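Storing, Cleaning and Inflating Exercise Balls at Home

An exercise ball takes up more room than most household items of its weight. It does not stack, it rolls off any flat shelf, and it picks up dust, hair and floor grit over its whole surface. The notes below cover measuring, washing, inflating, patching and storage. They apply to vinyl (PVC) balls, from the small Pilates type used between the knees up to the large type used as a seat.

Size and what to measure

Size is given as a diameter at full inflation. Small balls are usually sold in inches, large ones in centimeters. Printed size is a maximum, so a ball used slightly soft will measure less.

To measure a ball without special tools, set it on a hard floor against a wall. Hold a straight board upright against the opposite side, parallel to the wall, so that the ball just touches both. Measure from the wall to the board along the floor. Do not press. Turn the ball a quarter turn and measure again. If the two readings differ by more than half an inch, the ball is out of round and is either underinflated or has been stored under load.

A tape around the widest part also works. Divide the circumference by 3.14. A circumference of 72 inches gives a diameter of just under 23 inches, or 58 centimeters. Write the result on a piece of masking tape and stick it inside the pump box, where it will be found the next time the ball is blown up.

Washing

Use lukewarm water with a few drops of plain dish soap. Work with a soft cloth, folded into a pad and changed when it turns gray. A sponge with a scouring side will dull the surface and should be kept away from it. Wipe in overlapping bands, top to bottom, then turn the ball and do the underside. Rinse the cloth in clear water and go over the whole surface again. Soap film left on vinyl becomes slippery under sweat.

Avoid the following on vinyl:

Acetone and nail polish remover
Paint thinner or mineral spirits
Undiluted bleach
Furniture polish and silicone sprays
Rubbing alcohol as a routine cleaner (occasional spot use is tolerated by most vinyl, but it stiffens the surface over time)

Ink and shoe marks are removed with a paste of baking soda and water. Rub lightly with a fingertip for a minute, rinse, and repeat. Old ink that has migrated into the vinyl will not come out.

Dry with a towel and leave the ball in open air for an hour before it goes into a bag or closed cupboard. Moisture collects in the recess around the plug, so press a dry corner of the towel in there.

Small balls are easier to clean and inspect at table height. Choose a smooth top, wipe it first, and hold the ball from both sides at or below its middle. Holding it from above pushes it down against the table and makes it skid. A dark top shows lint, and a light top shows dirt that has come off the ball.

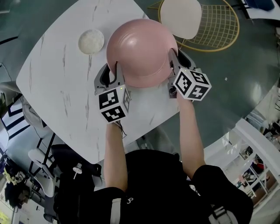
Pink exercise ball on a marble-look tabletop, held from both sides.

Check the tabletop for crumbs, sand and salt before any ball is rolled on it. A grain caught between vinyl and a hard surface leaves a scratch, and a scratch across a seam is where most slow leaks start. Laminate and sealed stone are both suitable. Oiled wood is not, as oil transfers to the vinyl and attracts dust. Do not leave a ball on a lacquered or painted surface overnight. Plasticizer in the vinyl can soften some finishes and leave a ring.

Inflating

New balls should be unpacked and left at room temperature for at least two hours. Cold vinyl is stiff and stretches unevenly. This matters most in February, when a ball may have spent the night in a delivery van or an unheated porch.

Inflate in two stages. On the first day, fill to 80 percent of the stated diameter and fit the plug. Leave for 24 hours. The vinyl will relax and the ball will feel softer than it did. On the second day, fill to the working size. If the ball still feels soft on the third day, top it up once more. After that it should hold for several weeks.

A double-action hand pump is adequate for all sizes. The Jakent hand pump supplied with many starter sets took 233 full strokes to fill a large seat ball in our workshop, and 6 to fill a small one. Electric mattress pumps are faster but deliver high volume at low pressure, so the last part of the fill normally has to be done by hand. Tire compressors are not recommended. Their pressure is far above what a ball plug is designed for and the fill is difficult to control.

Small balls are commonly filled through a drinking-straw type tube. Insert it no more than an inch and a half. Withdraw it in one movement, with the plug ready in the other hand.

Plugs

Plugs harden with age and lose their grip. A plug that has turned yellow or shows a ridge around the shaft should be replaced. Keep a spare in a labeled envelope. Plugs are not standard between makers, and a plug that is one size too large will split the valve hole.

To remove a tight plug, warm the area with a cloth wrung out in hot tap water for two minutes, then lift the edge with a flat plastic lever such as a tire lever for bicycles. Metal tools cut the rim. Roy Pickering uses the handle end of an old toothbrush, filed to a wedge, and has not damaged a valve with it so far.

Finding a slow leak

1. Inflate to full size.
2. Mix one part dish soap with four parts water.
3. Brush over the plug and valve recess first. Wait one minute.
4. Brush along the molded seam, a hand's width at a time.
5. Brush over the remaining surface in quarters.
6. Mark any point where bubbles grow, using a wax crayon.

A leak at the plug is cured by a new plug. A pinhole in a small, lightly loaded ball can be closed with a vinyl patch and the cement made for it. Roughen the spot with fine abrasive paper, clean it, deflate the ball fully, apply the patch, and leave it under a flat weight for 12 hours. Do not patch a ball that is used as a seat or under body weight. Discard it. A patched area is stiffer than the vinyl around it and the edge of the patch becomes a new weak point.

Storage, inflated

Keep the ball away from radiators, stoves and direct sun. A distance of three feet from a radiator is enough. Sun through window glass fades color and hardens the surface on one side, and the ball will then lean when used.

Three arrangements work in an ordinary room:

Ring on the floor. A ring of foam pipe insulation, taped end to end, holds a ball of any size. For a small ball, make the ring one third of the ball's diameter. Use cloth tape, with the joint facing down.

Wall bracket. Two rails projecting from the wall, set apart by two thirds of the ball's diameter. The ball rests between them and touches nothing else. Round over all edges and wrap the rails in felt. The Cedberg bracket is of this type and takes large balls. For small ones the spacing is too wide.

Net. A string bag on a hook behind a door suits small balls. Use a net with a mesh under two inches, or the vinyl will bulge through and take a pattern.

A dining chair is often used for parking a ball between sessions. Upholstered seats are suitable. Wire seats and wire backs are less so, as the wires concentrate the load and can mark soft vinyl within a day.

Storage, deflated

Wash and dry first. Press the air out slowly from the side opposite the valve, then fold loosely in thirds. Do not roll tightly or crease along the same line each time. Dust the folds with cornstarch if the ball will be away for more than three months. Pack in a cotton bag with the plug, the spare plug and the tape measure note. Airtight plastic bags trap moisture and are best avoided.

When to discard

Discard the ball if any of these is found: a cut or gouge that catches a fingernail, whitening along the seam, a bulge, a sticky surface that returns after washing, or a diameter that has grown past the printed maximum. Cut discarded vinyl into flat pieces before it goes in the trash. The pieces are also useful as non-slip pads under a cutting board or a sewing machine pedal.

Reader note

Elsie Whitlock writes that talcum powder works as well as cornstarch for folded storage. It does, but it is harder to wash off and makes the ball slippery on the first use. Rinse twice.

Parsons Home Notes. Text by Stuart Holroyd. Corrections and questions: use the contact form. Copyright Parsons, all rights reserved. Back to top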